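Gerico Mug Tree

Home > Kitchen > Storage > Mug trees and racks 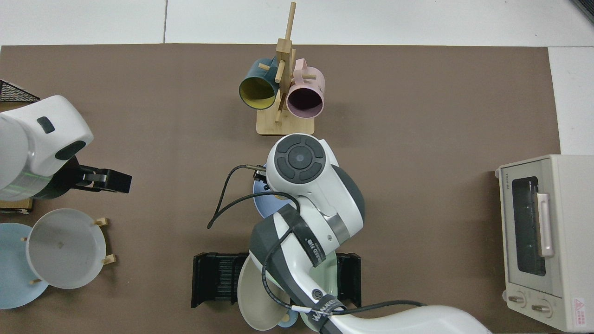

Wooden mug tree with two mugs hung. Mugs not included.

Item no. 553
In stock, ships in two working days

Your cupboard was designed by someone who drank from four identical cups and never went to a craft fair. You own more mugs than that. You own the tall one, the chipped one, the one from a conference you left early, and the one a relative made in an evening class, which leans. The Gerico takes the mugs you use every day out of the cupboard and puts them next to the kettle, where you were going to leave them anyway.

It is a post with pegs on a square base. We have been selling mug trees long enough to have seen the carousel version, the version with a built-in spoon rest and a version that played a tune when you lifted a cup off it. People send those back. The Gerico mostly stays where it's put.

What you get

One base, one post, a set of short pegs, one felt pad for the underside and a folded sheet of instructions with more languages than steps. The pegs push into the post by hand. If one is stiff, twist as you push. Please leave the hammer in the drawer. We have a box of pegs that met a hammer, and we keep it for training purposes.

Will my mugs fit?

Most will. The handle has to be open enough to go over a peg, so the espresso cup with a handle you pinch between two fingernails is out. So is the soup mug with the solid lug on the side, which is really a bowl with ambitions. Ordinary breakfast mugs are fine, and so are most enamel ones, though enamel rings against its neighbor when you reach in half asleep.

Hang the heaviest mugs low and across from each other. One-sided loading is the cause of nearly every complaint we get about wobble. The rest are caused by countertops, and we don't sell those.

If you own a pint-sized mug, give it the pegs on either side of it as well. It will take them regardless.

Size and weight

Height: 14 1/2 inches
Base: 6 inches square
Weight, empty: 800 grams
Maximum load per peg: one mug. We were asked to clarify this.

Measure the gap under your wall cabinets before you order. The tree itself goes under a standard cabinet, but you also need room to lift a mug up and off the peg, and this is the part people skip. If the gap is tight, pull the tree toward the front of the counter when you use it, or look at the Pasetti rail below.

Care

Wipe with a damp cloth and dry it straight away. No dishwasher, not even the top rack, not even on the gentle setting your machine claims to have. Mugs can go on wet, but shake them first, as a drip that runs down the post every morning for a year will leave a mark. A little food-safe mineral oil twice a year keeps the wood looking cared for. Once a year also works. We know which one you'll do.

Crumbs collect around the foot of the post. An old toothbrush gets them out.

Spare parts

Single pegs and felt pads are sold separately, in the usual size only. If you have one of our older trees with the thicker pegs, measure across the end of a peg and write to us before you order. We still have some of the thick ones in a bin.

You might also be looking at

Pasetti wall rail. Five hooks on a bar, screws into the wall. A good choice if you have no counter left and own a drill. If you rent, ask first.

Villalba stacking rack. Two wire shelves for inside the cupboard. Doubles the room and also doubles the noise.

Hesport travel mug stand. Made for tall lidded cups without handles, which the Gerico can't help you with. It holds the lids too, so you may finally find out how many you have lost.

From our customers

"Bought it for me, now it's full of my husband's mugs. Solid, no wobble. Four stars because there should be a peg for the tea strainer."

"Took me two minutes to put together. Took me a week to decide which mugs deserved to be on it."

"Smaller than I pictured. Then I measured and it was exactly the size you said, so that one's on me."

"One peg was loose out of the box. They sent another and it's been fine."

Average rating from 73 reviews: 4.6 out of 5

Shipping and returns

Standard shipping is a flat rate to any address in the lower 48. Returns are free for 30 days if the tree is unused. A tree with a coffee ring on the base is a used tree. Orders for the holidays should be in before the December cutoff shown at checkout, and we can't gift wrap this one. We have tried. It looks like a wrapped mug tree.

Page updated 16 December 2021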